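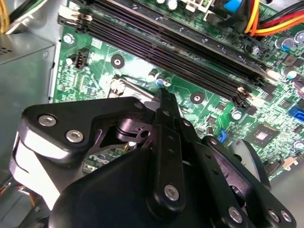
Jornada de puertas abiertas en el taller de Dantas, Pleltgate

Llegué a Pleltgate en marzo, poco antes de las nueve de la mañana, con la inscripción impresa y los zapatos de seguridad en una bolsa. La nave de Dantas está al final de la calle, pasado el depósito de contenedores, y desde fuera no se distingue de las demás. En la recepción me dieron una tarjeta de visitante y un programa de una hoja por las dos caras. El café estaba en un pasillo.

Dantas recupera equipos de oficina. Recibe ordenadores de sobremesa retirados por empresas y administraciones, separa los que se pueden volver a vender y desmonta el resto para aprovechar las piezas. Hasta hace poco todo se hacía a mano. La jornada servía para enseñar la célula de desmontaje robotizado que están poniendo a punto con Skestia, la empresa que programa los brazos. Éramos 58 visitantes repartidos en 4 grupos, y a mí me tocó el segundo.

La zona de recepción

El recorrido empezó por el almacén de entrada. Los equipos llegan en jaulas con ruedas y cada uno recibe una etiqueta antes de pasar a la báscula. Nos explicaron el criterio de selección: año de fabricación, estado de la carcasa y si arranca o no. Los que van a desmontaje se abren a mano en un banco y siguen hacia la célula ya sin tapa. Alguien preguntó por qué no se automatiza también la apertura, y la respuesta fue que hay demasiados sistemas de cierre distintos y que una persona con práctica quita una tapa en 6 segundos.

Aquí el ruido era bastante y al fondo del grupo se oía mal. Para otra edición vendrían bien unos auriculares.

La célula de desmontaje

Fue la parte más larga de la visita. Loïc Lefèvre, responsable técnico por parte de Skestia, nos fue contando el trabajo desde un lateral, con una pantalla donde se veía la imagen de la cámara montada en la muñeca del robot. La demostración se hizo con ordenadores de sobremesa Dell. El plan de trabajo, tal como lo explicó, va de lo fácil a lo difícil: primero los módulos de memoria, después los cables y al final el procesador.

Con la memoria, lo delicado son las pestañas de los extremos de cada ranura. Hay que liberarlas antes de tirar, y si la pinza entra torcida se corre el riesgo de arrastrar el módulo de un solo lado. Lefèvre insistió en que la fuerza se limita por programa y en que prefieren que el brazo se detenga y pida ayuda antes que partir una ranura. Una placa con las ranuras sanas vale dinero; con una rota va al triturador.

Los cables siguen siendo el punto flojo. No están nunca en el mismo sitio, tapan los conectores y se mueven cuando se toca otra cosa. Por ahora, dijo, los desconecta casi siempre un operario. En el programa impreso esta fase aparecía como «en desarrollo» — me pareció bien que lo pusieran por escrito.

Pregunté por la posición de la caja. Queda tumbada y abierta hacia arriba, y el programa busca unas cuantas referencias conocidas antes de bajar la pinza: los tornillos de la placa, el borde de la fuente, el zócalo. Si alguna no aparece, no baja. Con un modelo de ordenador nuevo hay que volver a enseñarle dónde está todo, y eso les lleva una mañana de trabajo.

Las piezas pequeñas se dejan en bandejas moldeadas con huecos. Lefèvre comentó que el diseño de la bandeja les dio más trabajo del previsto, porque los primeros huecos eran tan justos que la pieza quedaba apoyada en el borde. Los actuales son más amplios y la colocación no tiene que ser exacta.

Con el procesador la dificultad es otra. Hay que soltar la palanca de retención y luego acercar los dedos de la pinza por los dos lados, con muy poco sitio alrededor y sin tocar los componentes vecinos. El levantamiento tiene que ser vertical. Hubo varias preguntas sobre los contactos del zócalo, y quedó claro que es lo primero que revisan cuando una pieza sale de la célula.
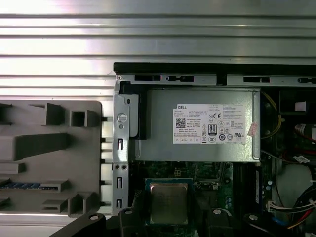
Clasificación y pruebas

Después pasamos a la sala de pruebas, más tranquila y con mejor luz. Cada módulo de memoria se comprueba en un banco y se guarda según capacidad y velocidad. Los procesadores se limpian de pasta térmica a mano, con alcohol y un paño. Según nos dijeron, el 70 % de los módulos que llegan a esta sala se vende; el resto se manda a un gestor de metales.

El programa que lleva el inventario se llama Mamerden y lo ha hecho la propia Dantas. Nos enseñaron la ficha de un ordenador desde la entrada hasta la última pieza. Es una aplicación sencilla, con bastante texto y poca decoración, y los operarios la manejan con un lector de códigos.

Turno de preguntas

Se habló sobre todo de empleo y de costes. Sobre lo primero, la dirección respondió que el personal de desmontaje sigue en plantilla y que parte de él se está formando para atender la célula. Sobre lo segundo no dieron cifras. Un asistente de un taller pequeño quiso saber si tenía sentido una instalación así con pocos equipos al mes, y Lefèvre le dijo que con los precios de hoy, no.

La visita acabó a las doce y media. Para quien quiera ir a la próxima: la inscripción se hace por correo electrónico, hay que llevar calzado cerrado y el aparcamiento de visitantes está detrás de la nave, entrando por la segunda puerta.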